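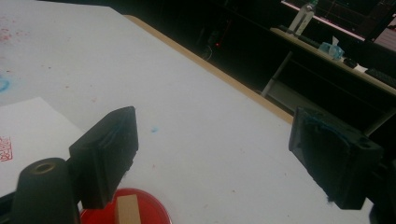 Figure 3. Stamping place on a white tabletop, with a small wooden block in a round red dish and a sheet with a red mark at the left.

4.2 Ink marks on the work surface

The second part of the study concerns the table on which the stamping is done. In the literature on hand stamping, the attention goes mostly to the paper and to the quality of the impression, and the surface under the paper is mentioned only in passing. For people who share a table with others during the day, however, the surface is a matter of daily concern. A small spot of red ink can be transferred to the back of a clean sheet, and such a sheet must often be printed again.

We looked at 14 tables in the offices of Fladow and Russo, where paper is still marked by hand with a seal. All were in regular use. Both offices have rooms in which the stamping table is near to a computer desk, and the same person moves between the two. The desk in the background of Figure 3 holds a keyboard, a mouse, a clear bottle and a box of tissues. Tissues were the most common cleaning material in our survey, more common than cloth, and in most rooms they were kept at the computer and not at the place of stamping. A person who noticed a spot had therefore to stand up, or to leave the spot for later.

The marks were sorted by form. Speckles are very small points of ink, usually in a group. Smudges are wider, pale and without a clear border. Single dots are larger than speckles and stand alone. All three forms can be found on the tabletop of Figure 3: faint red and pink speckles, a pale blue smudge at the far left, and one small blue dot near the center. We didn't try to decide the age of any mark. Two colors on one table were not unusual, as many of the tables served for more than one kind of work.

White surfaces gave us the clearest view of the marks, but this should not be understood to mean that they collect more ink. On darker tops, of which we had few, the speckles could be missed even with a lamp held low. Lengyel checked these tops a second time with a damp white paper, and the additional marks he found are included in Table 2.

The position of the inked tool between two impressions was also noted. In some rooms it was laid directly on the table, in others it was put in a dish or on a folded sheet. Users who had a dish told us that they didn't always return the tool to it when the work was fast, for example when a stack of 500 sheets had to be ready before noon. We have no measurement of how often this happens. Cocco proposed to count the returns over 1,000 impressions, but the office in question changed its ink to the Clastar type in September and the conditions were no longer the same.

Finally, the wooden edge strip of a table needs a separate remark. Ink on the white part could in general be wiped off - at least partly - while ink on unsealed wood stayed. We have for this reason recorded the edge strips in their own column and left them out of the totals.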